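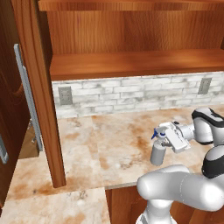
Thursday, 7:40 a.m. – debate audio, second pass

Carried on with the transcript alignment for the county commission candidate forum. Ramil had the raw audio from the Zoom call and the separate recording from the library's sound board. The board recording runs ahead of the Zoom one by a steady amount until the second break, then drifts. Cut both files at the break and lined them up again from the moderator's first words. Good enough now for speaker timing.

Speaking time by candidate is in the shared sheet, tab "forum 2". Titley and Driver come out close. Rawashdeh is low, mostly from the stretch where the line dropped and the moderator moved on. I marked that stretch as "connection lost" and left it out of the totals. Baoshan wants it counted as unused time. We should settle this before the newscast people ask for the numbers.

Speaker labels: Clasiteo still merges Driver and the moderator when they talk over each other. Fixed 6 places by hand. Segment 2079 is the worst one, three voices at once, and I could not make out who says "that's not in the budget." Left it as unknown. Edeltraud will listen on the good headphones.
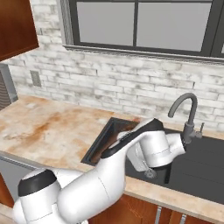 Arm over the counter, sink side.

11:15 – Felicidad sent the list of questions as submitted by residents. The moderator read shortened versions of most of them, and the one about polling place hours lost its second half. Added a column for the submitted wording next to the spoken wording. Do not overwrite the spoken one.

Tried the topic tags again on the first 50 answers. Roads and drainage keep getting mixed up, so I merged them for now. "Taxes" is still too broad – property tax and the wheel tax should be split, but that means going back over the October forum too.
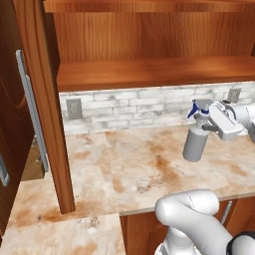 Gripper at the neck of the gray spray bottle.

2:30 p.m. – Lorenz checked my timing for the closing statements against his stopwatch notes. We agree within a second on all but Titley, where he started at the greeting and I started at the first full sentence. Using his start from now on, and redid the other closings to match.

To do: ask the library for the uncut board file, send Baoshan the dropped-line segment, rename the tabs.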